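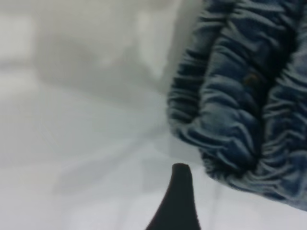 4. Washing heavy cotton and denim

Use the Heavy program on the Flolleck 466 for jeans, work jackets, canvas aprons and other thick cotton. Do not use it for wool, silk or anything with a rubber backing.

Before you start

1. Empty all pockets. Coins and screws can pass through the drum holes and damage the pump.
2. Close zippers and fasten buttons.
3. Turn each garment inside out and shake it open. Garments that go in bunched up come out with set creases.
4. Wash new dark denim by itself for the first 2 washes. Loose dye will color other items.

Running the program

5. Load the drum loosely. You should be able to lay your hand flat on top of the load.
6. Pour liquid detergent into the left compartment, up to the lower line. If you use powder, take out the plastic insert first.
7. Close the door and push until it clicks.
8. Turn the dial to Heavy. The display shows 60, the program time in minutes.
9. To keep the color longer, press Cool. The light beside the button comes on.
10. Press Start. The door locks after a few seconds.

Note: If the load bunches on one side, the machine stops before the spin and tries to spread it out. The time left on the display may go up. Leave the machine alone while it does this.

Caution: Do not pull on the door while the lock light is on. After the program ends, wait for the light to go out.

Drying

11. Take the load out promptly. Pull seams and waistbands straight by hand.
12. Hang jeans by the hem, or lay them flat on a rack. If you use a dryer, choose Low and take them out slightly damp.

Caution: Metal rivets and buttons get hot in a dryer. Let them cool before you fold or wear the garment.

After a dye-heavy load

Wipe the door seal with a damp cloth, including the fold at the bottom. Run Rinse once with the drum empty. If blue marks stay on the seal, repeat with warm water and a little dish soap. Do not use bleach on the seal.

For cleaning the pump filter, see section 7.

Section revised 2019-01-07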